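Stumlow House Residents' Association
Minutes of the cleaning and communal areas meeting, October 2020

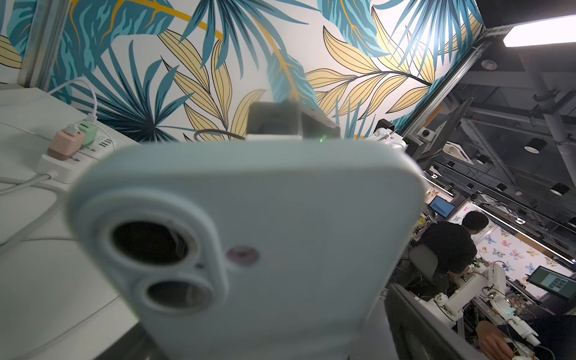
The minutes of the September meeting were read and agreed with one change: the stair carpet on the second floor was last cleaned by Furna, not Bratis. Vaughan Goodwin took the chair. The main item was the contract for the carpets and hard floors, which ends this winter. Residents had asked for an easier way to report spills and marks, and it was agreed that a phone photo sent to the cleaning address will be enough. Any phone will do, including one in a case like the pale blue-gray one with its two lenses, and the paper form in the lobby will be withdrawn.

Quotes
Two quotes were received. Furna would clean all stairs and landings four times a year at 61 pounds a visit. Bratis would charge 40 pounds a visit but does not include stain treatment or moving the mats. Members felt the Bratis price would rise once extras were added. Furna was preferred by a show of hands. VG to ask whether the price can be held for a second year.

Entrance matting
The matting inside the front door is worn along the left side and no longer lies flat. Maihi can supply a replacement cut to size, with a delivery time of around 16 days. Agreed to order in dark grey. The old mat will go to the bin store until the next bulky collection.

Drying times
Flat 9 complained that the landing was still damp in the evening after the last clean. Furna have said they can start earlier and leave the landing windows open. Notices will go up two days before each visit asking people to bring in shoes, pushchairs and plants.

Bin store floor
The smell has improved since the floor was scrubbed. The drain cover is still loose. Carried over.

Any other business
A request for a shared carpet cleaner for use inside flats was discussed. The machine would cost more than members wished to spend and there is nowhere dry to keep it. Not taken further. Flat 3 offered a spare vacuum for the ground floor cupboard, accepted with thanks.

Actions
VG: reply to Furna and Bratis, order matting from Maihi.
Flat 5: new notices for each landing.
Flat 12: chase repair of drain cover.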